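Home Posts Notes About

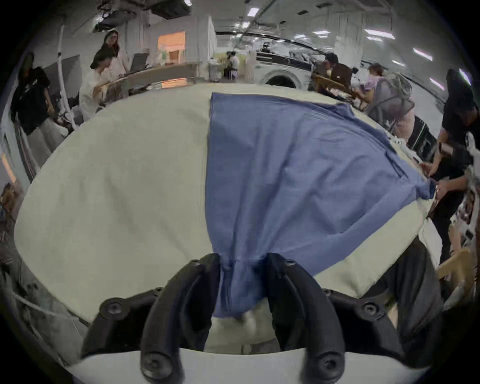

House rules for folding shirts with hand-held grippers

I love a good written rule, and I've been waiting since January to post these! Musa Amadi and I argued over every line, Ilgın Avcı cut the list down to 6, and it's taped up at Samadska now.

1. Start flat. Lay the shirt out on the table and find the hem and the collar before you pinch anything. Wrinkles are fine, a hidden sleeve is not.

2. Clear what you can. Pens, cards and spare batteries go to the side of the cloth, well away from the fold.

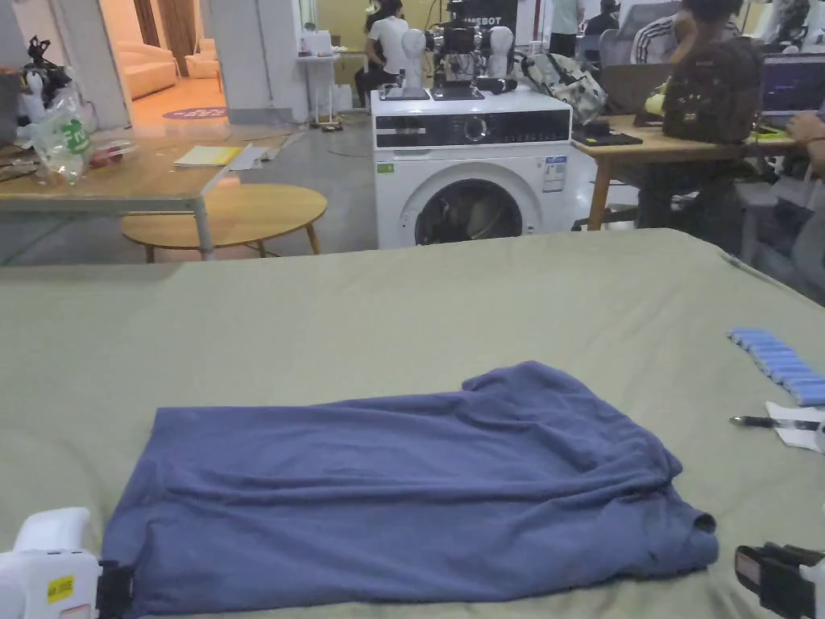

3. One pinch, one move. If you grab the wrong layer, let go completely and start that fold again. Dragging a bad grab into place teaches a bad habit (I did this for weeks, and Akash Solanki still brings it up).

4. Close slowly on the fabric - squeeze until it gathers, then stop. Our Plultov notes used to say "firmly", and everyone read that differently.

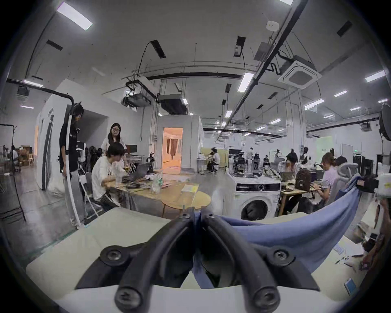

5. Two people on one shirt? Agree out loud who leads. The other one holds the far end and keeps still.

6. Rest your hands after 14 shirts. Évan Langlois wanted 75 and was outvoted, thank goodness.

What I like most is how short the whole thing is. You can read it in a minute, and a new person can get going the same morning! Rule 3 may still change - Theerawat Sangkhawat wants a limit of 2 retries before the shirt gets laid out fresh, and I think he's right. 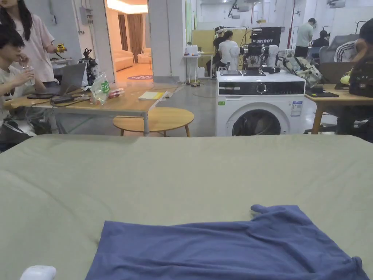 Blue shirt on the green table, sleeve up.

If your lab has its own list, please send it to me. I read them all.

Recent posts
Labeling bins at Stuletti
What Bozkurt taught me about checklists
A better way to log a dropped sock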